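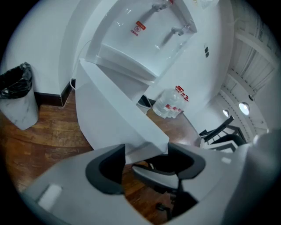
Replacing the gas cylinder on a height-adjustable desk chair

Last updated 31/03/2021 by Lâm Phan

A chair that sinks under load has a leaking gas cylinder. The cylinder cannot be repaired and should not be opened, as it holds nitrogen under high pressure. Replacement takes under an hour with hand tools. The procedure below applies to five-star bases with a tapered cylinder, which covers most desk chairs sold in the last 20 years. Chairs with a threaded or bolted post need a different part.

Parts and tools

Replacement cylinder, matched as described below
Pipe wrench, 18 inch
Rubber mallet
Penetrating oil
Flat screwdriver
Clean rag

Measuring the old cylinder

Raise the seat as far as it will go and turn the chair on its side. If there is a telescoping plastic cover, slide it clear of the column. Measure three things: the diameter of the outer column, the length of the outer column from the base hub to its top edge, and the length of the exposed piston when fully extended.

The Dasen replacement used for this page has a stroke of 100 mm. Do not order by chair model alone. Itberg has shipped the same chair with two cylinder lengths, and the label under the seat does not say which one is fitted.

Removing the base

1. Lay the chair on its side on a blanket.
2. Check the underside of the hub for a retaining clip. If there is one, lever it off with the screwdriver and keep it.
3. Apply penetrating oil where the cylinder enters the hub. Wait 15 minutes.
4. Hold the base with one hand and strike the hub close to the cylinder with the mallet. Turn the base a fifth of a turn after each blow. Do not strike the end of the cylinder.
5. Pull the base free.

Removing the cylinder from the seat plate

This joint is usually the tighter of the two. Oil it and wait as before. Set the pipe wrench on the outer column, as near the seat plate as possible, and turn while pulling outward. Never grip the polished piston if the cylinder is going back in, as any scratch will damage the seal.

If the joint does not move after 29 minutes of soaking, oil it again and leave it overnight. Do not use heat or drill into the column.

Fitting the new cylinder

1. Wipe both tapers and both sockets dry. Do not grease them.
2. Push the wide end of the cylinder into the hub and refit the clip, if there was one.
3. Refit the plastic cover.
4. Remove the cap from the release button.
5. Lower the seat plate onto the narrow end.
6. Sit down firmly several times to seat both tapers.

Checking

Operate the lever with and without weight on the seat. If the seat drops without the lever being touched, the lever is holding the button down. Adjust the screw above the button if the plate has one, or bend the lever tab up slightly. Mark the column with tape and check the height again after 26 hours.

Take the old cylinder to a scrap metal site that accepts pressurized parts.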